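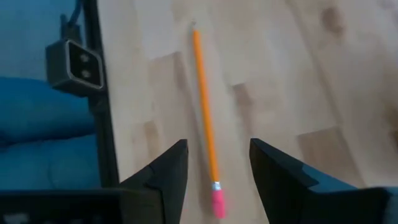

Will the Gutoveck sharpener cope with coloured pencils as well as ordinary ones?
Ordinary graphite pencils and most coloured ones are fine, as long as they're a standard thickness. Very waxy or chunky pencils are better done with a hand sharpener, as the soft cores can snap off and clog the blade.

Gutoveck Desk Sharpener
£50 including postage
In stock – order by Friday lunchtime and I'll get it in that afternoon's post

I've been selling stationery from my little shop in Clorlow for years now, and if there's one thing I'm asked for more than anything else, it's a pencil sharpener that works and keeps on working. Not a very glamorous request, I know! But anyone who has stood over a bin at ten to nine, grinding a pencil down to a stump while the lead drops out again and again, will know exactly why people get so worked up about it.

The Gutoveck is the one I use at my own counter. It's a proper crank-handle sharpener with a heavy base, a drawer at the front for the shavings and a clamp underneath if you want to fix it to a table. You pull out the front plate, squeeze the two tabs, pop the pencil in and turn the handle. When the handle suddenly goes light and easy, you're done. The spring feeds the pencil in for you, so there's no pushing and no guessing.

What I like about it

The point it makes is long – longer than you'd get from a pocket sharpener – and lovely for drawing, marking up wood or doing the crossword in tiny squares. If you press hard when you write you may find it a bit too fine, so there's a dial on the back with 5 settings. I keep mine on the second bluntest for writing lists and turn it up when I'm sketching. My mum has hers on the bluntest and won't hear of anything else.

It's also quiet. I wouldn't call it silent, but you can sharpen a pencil while somebody is on the phone next to you and not get a look. The old Doherty model I used to stock sounded like a coffee grinder, bless it, and I had a few sent back for that alone (it made a beautiful point, though, and if you've still got one going strong then hang on to it).

What I'm less keen on

The tabs grip quite firmly and can leave little bite marks in the paint. On an everyday pencil I couldn't care less, but if you collect nice ones you might want to wrap a bit of paper round the barrel first. The drawer is on the small side too, and it doesn't click shut, so empty it before you pick the whole thing up. I have hoovered my counter more than once over that.

The clamp opens wide enough for most desks and kitchen tables. Do measure if yours is an old school desk with a thick edge, and drop me a line if you're not sure.

The details

Weight: 238 g without the clamp
Colours: dark green, cream or red
Takes: standard round and hexagonal pencils
Point settings: 5
In the box: sharpener, clamp, instruction sheet
Spare blade: sold separately, see below

Spare blades

The maker reckons on 2000 sharpenings from one blade. I've never kept a tally, but mine gets a daily bashing and I've only swapped it once. You'll know it's time when the wood starts looking furry near the point. Changing it is a two-minute job: slide out the drawer, twist the cylinder to the left and it comes away in your hand. Please only use the Gutoveck blade. The Reltex one looks the same and costs less, but it sits slightly crooked and you end up with wood all the way up one side of the lead.

Looking after it

Empty the drawer, give the inside a brush with an old toothbrush now and then, and that's really it. No oil, no water. If a bit of lead gets stuck, take the cylinder out and tap it on the table – don't go poking at it with a knife, please, I've heard some horror stories.

Postage and returns

Everything goes out wrapped in paper in a plain cardboard box. If you don't get on with it, send it back within the month and I'll refund you, shavings and all. Schools and clubs ordering several at once should email me first and I'll sort out a better price.

The red is running low and I won't have more until June. Cream and dark green are both fine for stock.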